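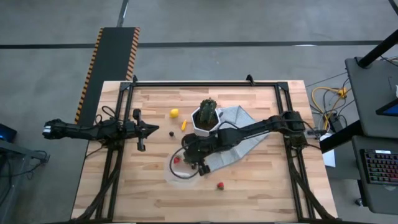 Cactus, cloth, lemon and strawberries together on one wooden tabletop.

Home & Garden | Kitchen

The table that never stays clear

Viorica Lungu has been teaching people to tidy kitchens for long enough to know where the trouble starts. It starts on the table. Cupboards have doors, and drawers can be shut, but a table shows everything that has been left on it since the morning.

She runs evening classes in Prilside, in a room over the old seed merchant's, and the subject is narrower than most people expect when they sign up. The class does not cover wardrobes, garages or paperwork. It covers one surface and whatever happens to be sitting on it: fruit, a cloth, a plant, a box with or without its lid.

"People come in with a plan for the whole house," she says. "I ask them to do the table. If they can do the table for a month, they can have the rest of the house back."

Her own table is a Brosari, made of planks glued side by side with a plain oil finish. She paid 3490 lei for it, more than she had paid for her bed, and put off buying it for two winters. She has never used a tablecloth on it. Her view is that a cloth hides crumbs and gives people permission to put things down without looking.

The mixture of objects on an ordinary kitchen table is odd when you stop to think about it. A lemon has been taken out for something and not put back. Strawberries have been moved to a bowl, apart from the one that was left beside it. A cloth has been dropped in the middle, and a plant has ended up on top of a corner of it. Each thing got there for a sensible reason and none of them would take long to deal with. They stay because the jobs are small enough to leave.

Lungu divides what she finds into things that are eaten, things that are used and things that live there. The last group should be very short. On her own table it is one plant, and she says that is enough.

The plant question

A plant earns its place on a table if it can be ignored. Ferns drop bits. Anything in flower drops more. Herbs are useful but want water nearly every day, and the saucer underneath leaves a ring on bare wood sooner or later.

A cactus asks for less. The tall, ribbed kinds grow upwards and take up little room at the base, so there is still space around the pot to work. They want light and a gritty mix that drains well, with a good soak when the soil has dried right through. In winter they can be left for weeks.

The drawback is the spines. A column cactus at the edge of a table will catch a sleeve, and at the front it will catch a hand reaching for the fruit. Lungu tells her classes to put the pot towards the back, square to the table, and to handle it only by its sides. If it has to be lifted for wiping, use both hands and keep your face out of the way.

White pots are popular and look well against pale wood. They also show every splash of compost. Wipe the rim when you water and it will not need doing at any other time. Check the underside as well, where grit collects. One grain under a heavy pot will scratch an oiled table each time the pot is turned.

She also asks people to look at what is under the pot. A cloth trapped beneath a planter is common, and it is nearly always a cloth somebody has been hunting for. It can hold damp against the wood, and pulling at it is a good way to tip the plant over. Lift the pot first and then take the cloth.

Soft fruit first

The order in which you clear matters more than the speed. Lungu's rule is that soft fruit goes first. A lemon can sit out for days and a pepper will wait until after supper. Strawberries bruise if something is put down against them, and a bruised one marks the wood.

She likes a shallow box for them. In a deep one the bottom layer carries the weight of the rest, and it is the bottom layer you find out about too late. The berries should sit side by side with their leaves on. Washing them before they are put away is a mistake she sees often; they keep better dry, and can be rinsed when they are wanted.

Clear plastic suits the job because you can see what you have. It does not stay perfectly clear. After a year or so of washing, most boxes turn a little cloudy, and the corners go first. This does no harm. A box that has gone sticky or holds a smell after washing is another matter and should be kept for buttons.

The strays are what people miss. The main group gets boxed, and then there is a berry by itself on the wood, close to the box but not in it. Small dark fruit is worse. Blueberries roll, stop against something and sit there looking like a knot in the wood until an elbow finds them. After filling a box Lungu gets down so that her eyes are level with the tabletop and looks across it. She does this in front of every new class and says people laugh at it once.
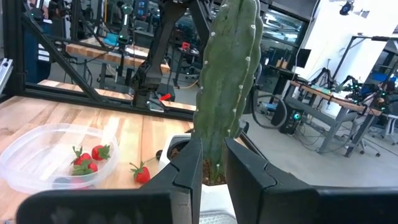
Boxes and lids

Ask a class what annoys them most about food boxes and they will say the lids. Boxes nest and lids do not. In most kitchens there is a drawer where the lids stand on end and slide about, and at least one of them belongs to a box that broke years ago.

Lungu buys one make, Trindent, in two sizes, from Lazăr on the market street. She is not especially attached to the brand. She picked it because the shop sells spare lids singly, and because the lid is the same for the deep box and the shallow one. Any make would do if you stuck to it. The trouble comes from owning one each of nine kinds.

She has worked out that a household of her size needs five boxes in use. When she had more, she filled more, and things were forgotten at the back of the fridge. The rest went to her sister.

A lid should be pressed down at the corners first and then along the sides. Pressing in the middle makes it bow, and one side will lift again when you take your hand off. It should be fitted with the box flat on the table. Held in the air, a soft-sided box squeezes out of shape and the lid goes on crooked.

Once the lid is on, the box goes away. This sounds too obvious to teach, but it is the step that fails most often in practice. A box with its lid on looks finished, so people walk off and leave it. The table is then no clearer than it was, only with the fruit behind plastic. 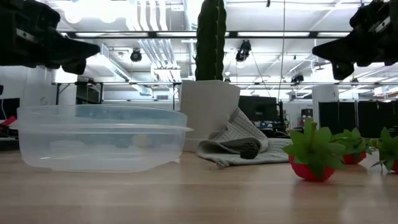
Lid on the box, and a crumpled waffle-textured towel beside the planter.

The cloth comes last

Waffle-weave towels have become common in kitchens over the last few years, and with good reason. The raised squares hold a lot of water for the weight of the cloth, and they dry faster than a flat cotton towel if they are hung up. Left in a heap, they dry no faster than anything else.

The folds are the other problem. A crumpled towel in the middle of a table gathers things. Something small gets put down on it, or rolls onto it, and when the towel is snatched up the small thing goes on the floor. Lungu has people check the top of a cloth and feel along the folds before they lift it. In July one of her class found a wedding ring that way, which had been missing since the weekend.

She leaves the towel until last on purpose. Once the fruit is boxed and the odd pieces are picked up, the cloth is used to wipe the whole surface, working along the grain from the back to the front. The plant is lifted and wiped under. Then the cloth goes over the rail of the stove or out on the line, and it does not go back on the table.

Folding it neatly and leaving it there is not allowed either. She has been argued with about this. Several people in each group feel that a folded towel looks nice, and she agrees that it does, for the rest of that evening. By the next morning it will have a lemon on it.

How it went in Prilside

Lungu wrote her method out on a single sheet and had 3000 copies printed, far too many, as the printer's price dropped sharply at that number. Lazăr keeps a pile by the till. People take one with their shopping, and a few of them come to the class afterwards.

The sheet is short. Soft fruit into the box, and look for strays. Lid on, box away. Firm fruit into the bowl on the side. Check the cloth, wipe down, lift the plant, wipe under it, put it back. Hang up the cloth.

Followed at an ordinary pace, the whole thing takes 3 minutes. She suggests doing it at the same time each day, and she prefers the evening, before the lights go off, so that breakfast starts on a bare table. Families with small children tend to do it twice.

Not everyone keeps it up. Some of the class come back after the summer and sit through it all again, and a couple have said that they never got past the lids. Lungu does not mind. She admits that on teaching nights her own table is left as it is until she gets home, and the strawberries, when there are any, have to take their chances.

The next course in Prilside begins on 15/08/2019. Places can be booked at the counter in Lazăr, and you are asked to bring a box with a lid that fits.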